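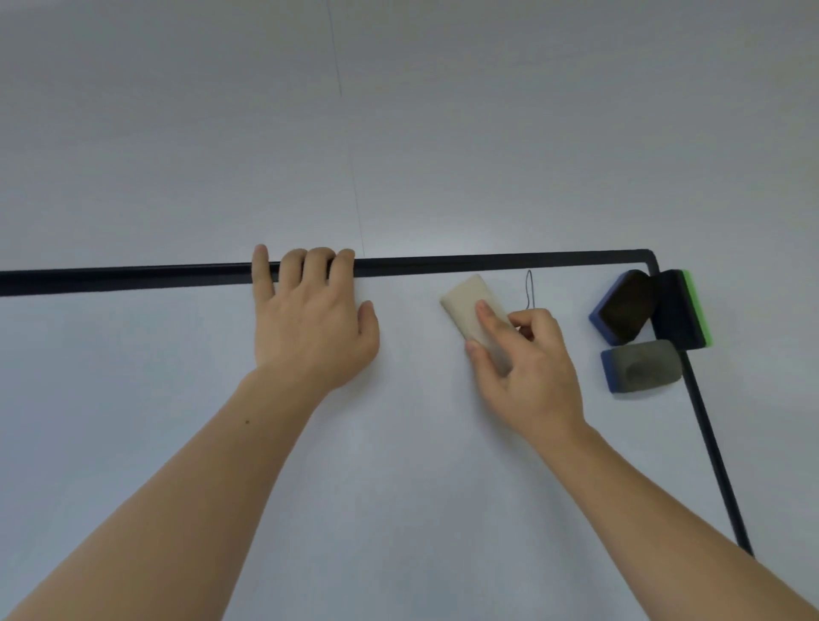
Wie oft sollen die Whiteboards in den Schulungsräumen nass gereinigt werden?
Einmal pro Woche, in Räumen mit täglicher Belegung nach jedem dritten Nutzungstag. Die Trockenreinigung mit dem Schwamm erfolgt unabhängig davon am Ende jeder Veranstaltung.

Vorgang: Schreibreste auf Whiteboard lassen sich nicht vollständig entfernen
Gemeldet durch: Estela Maldonado, Sprachkurse
Bearbeitung: Otis Hutchins, Innerer Dienst
Priorität: niedrig
Status: in Beobachtung

Meldung
Nach dem Abwischen bleiben auf der Schreibfläche graue Schleier zurück. Betroffen sind vor allem Buchstabenübungen, die über Nacht stehen geblieben sind. Frisch Geschriebenes lässt sich nach Angabe der Meldenden überwiegend entfernen. Es wird um Prüfung gebeten, ob die Tafel auszutauschen ist.

Erste Rückmeldung, O. Hutchins
Ein Austausch wird vorerst nicht befürwortet. Zunächst sind Stift, Schwamm und Oberfläche getrennt zu beurteilen. Bitte bis auf Weiteres keine Glasreiniger und keine Scheuermittel verwenden -- beides kann die Beschichtung dauerhaft angreifen.

Schritt 1: Filzbelag der Schwämme prüfen
Ein mit Tinte gesättigter Filz verteilt den Abrieb, statt ihn aufzunehmen. Schwämme mit deutlich verfärbtem Belag sind auszusondern oder, sofern der Belag ablösbar ist, mit neuem Filz zu versehen. Ersatzfilze der Firma Usta liegen im Materiallager, Fach 9. Ausgabe durch Frau Lis.

Schritt 2: Probeschrift anbringen und trocken wischen
Mit einem schwarzen Stift einige große Buchstaben auf die Fläche schreiben, kurz antrocknen lassen und mit leichtem Druck in einer Richtung wischen. Kreisende Bewegungen vermeiden. Verschmierte graue Striche neben dem Wischweg sind zu vermerken, ebenso Reste am Rand der Fläche.

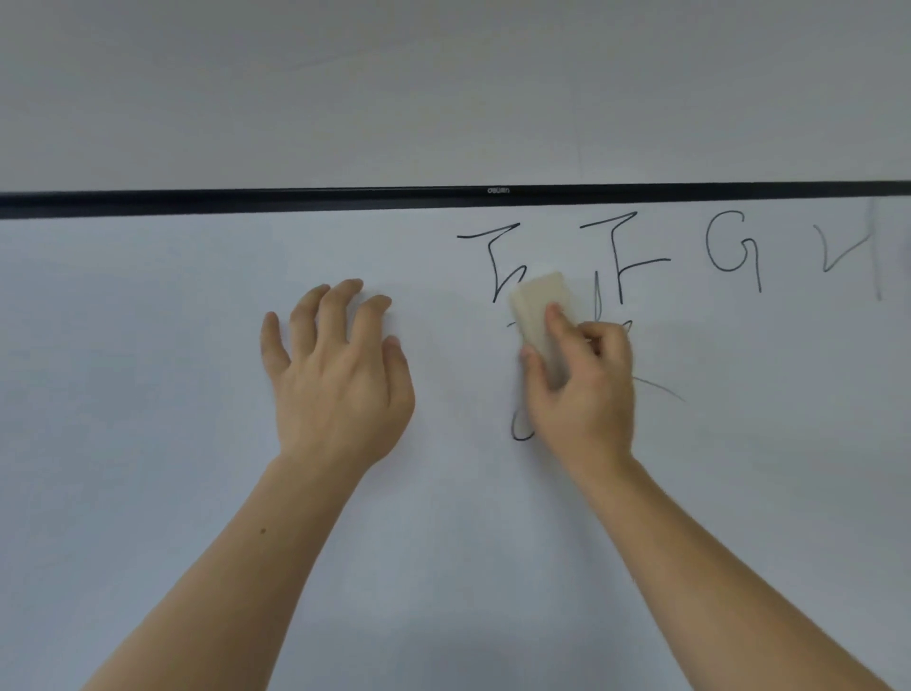 Schritt 3: Feuchtreinigung
Verbliebene Spuren mit einem Mikrofasertuch und lauwarmem Wasser abnehmen. Bei hartnäckigen Resten 50 ml Tafelreiniger Ekiton auf das Tuch geben, nicht direkt auf die Tafel. Anschließend mit klarem Wasser nachwischen und vollständig trocknen lassen.

Schritt 4: Alte Schrift anlösen
Eingetrocknete Linien mit einem frischen Whiteboardstift nachziehen und sofort abwischen. Der Vorgang darf bis zu 3 Mal wiederholt werden. Bleibt die Linie danach erkennbar, ist von einer Beschädigung der Oberfläche auszugehen und der Vorgang an die Beschaffung (S. Venter) weiterzuleiten.

Nachtrag, Elżbieta Lis
Im Lager befinden sich noch Stifte der Marke Traser aus der Lieferung vom August. Diese sind für Flipcharts vorgesehen und dürfen auf Whiteboards nicht verwendet werden. Der Karton wurde entsprechend beschriftet.

Nächste Prüfung: Freitag, 31. Dezember, durch O. Hutchins. Eine Rückmeldung aus den Sprachkursen wird vorab erbeten.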